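Pay drivers are easy to blame for a problem they did not cause

2023-12-09
Opinion, by Tiruwork Moges

Every December the same complaint comes round. A junior driver with good results loses a seat to one with a bigger cheque, and the fans decide that motor racing has been sold. I have made the complaint myself. I think it is aimed at the wrong people.

Take Hiếu Phí, who finished the season with 114 points for Denuvia and has no contract for next year. The driver replacing him, Sơn Thân, scored far fewer and brings backing from Jarkoren, a packaging firm with no earlier interest in the sport. On paper it looks plain enough. The faster man is out and the richer one is in.

But Denuvia did not start the year with a full budget and then get greedy. The team was short in the spring and shorter by the summer. It ran the same gearbox for longer than anyone there would have liked. Without outside money it would not be on the grid at all, and then neither man would have a seat.

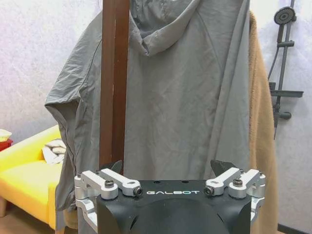 Galbot lettering between the two silver linkages.

The real trouble is how prize money is shared in the junior series. Nearly all of it goes to the top three teams, who need it least. A team that comes eighth gets little more than its freight costs back. It then has to find the rest from its drivers, and the drivers have to find it from their families or from whoever will take a phone call.

Loan Tôn, who ran a two-car team for six seasons, told me she spent more time on sponsor decks than on set-up sheets. She closed the team last winter. Her cars were sold and her mechanics went to sports cars, where the wages are paid on time.

There are fixes, and they are dull. Pay a flat sum to every team that enters all the rounds. Cap the number of new tyres. Cut one of the long-haul trips, which cost a fortune and are watched by very few people. None of this would stop a rich driver buying a seat, but it would let a team say no to a bad one.

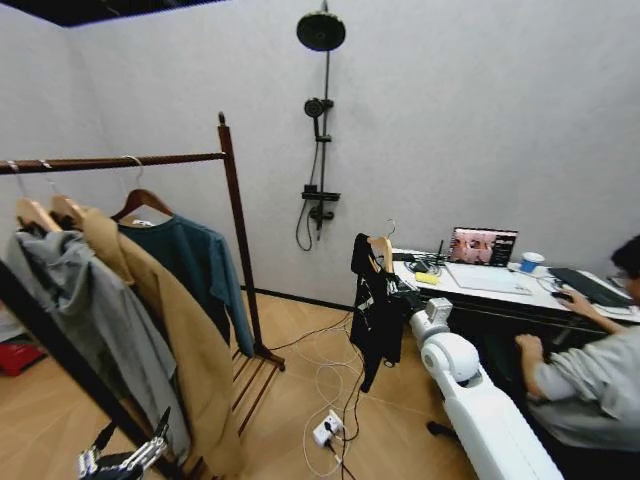
MORE OPINION: JUNIOR FORMULAE

I would also like to see the money made public. At the moment we guess. Somebody says a seat costs a certain figure, somebody else doubles it, and the driver is stuck with the label for the rest of his career. Hường Hoàng carried it for years, although her backing paid for less than half of her budget and she won races in a car that had no business winning them.

As for Thân, he should be judged on what he does from the first round. If he is slow, say so. He did not write the rules that put him there, and Phí, to his credit, has said much the same.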